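Who Borrows What: My Semester with the Tostthorpe Tool Library

My project started because I needed a hedge trimmer for one afternoon and didn't want to buy one. My neighbor told me Tostthorpe has a tool library, and I thought she was kidding. She wasn't! It's in the old Berchtold shoe store, it costs less than a pizza to join, and they let me dig through their whole loan log for this class (with the member names taken out first).

The question I picked was pretty simple: do people borrow the tools they say they want? Every new member fills out a wish list when they sign up, so I had those on one side and the loan log on the other. The log had 2,779 loans in it. I typed up the older paper cards myself, and my wrists have not forgiven me.

I also handed out 100 surveys at the counter. I got fewer back than I hoped, and a couple had only a drawing of a dog on them, but the ones people filled in were great. They wrote in the margins, they wrote on the back, one person stapled on an extra page all about ladders.

What I found: the wish lists are full of big exciting stuff. Table saws, tile cutters, a cement mixer. The log is mostly boring stuff. Drills, sanders, the carpet cleaner, and the extension ladder, over and over. The carpet cleaner was the big surprise for me – hardly anyone asked for it on a wish list and it's almost never on the shelf. May was the busiest month, mostly yard tools, and the Odwood side of town borrowed way more of those than downtown did. Bigger yards, I guess, but I didn't have lot sizes so I can't prove it.

Two things went wrong. The older cards don't separate "renewed" from "borrowed again," so I counted both as loans, and that probably makes the slow projects look too popular. Also my survey only reached people who were already standing at the counter. If I did it over I'd mail some to members who haven't come in for a while.

My suggestion to the library was to get 2 more carpet cleaners before they get another saw. They're thinking about it. I also said small parts should be returned in a bin with the tool's number on it, so the sander pads quit wandering off. 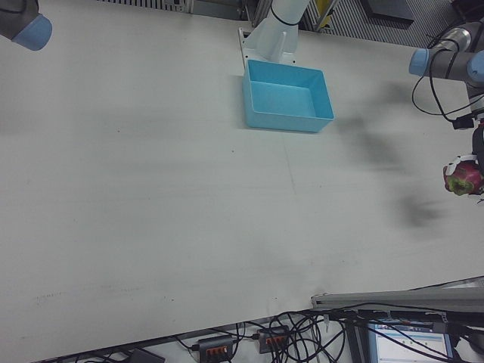
Light blue plastic bin, empty, on a gray tabletop.

I typed everything into Karnetti, the spreadsheet program our class uses, and it was fine once I quit fighting with the date column. My charts are in the folder with the blank survey if anybody wants to reuse it – please fix question four first, it asks two things at once.

Comments

I'm a member and yes, the carpet cleaner is always out. I've been waiting on it since before the holidays.

Did you look at late returns at all? I'd love to know which tools come back late the most.

Really fun to read. Our town is trying to start one of these, so I'm passing this along.

Pretty sure the ladder page was mine, sorry!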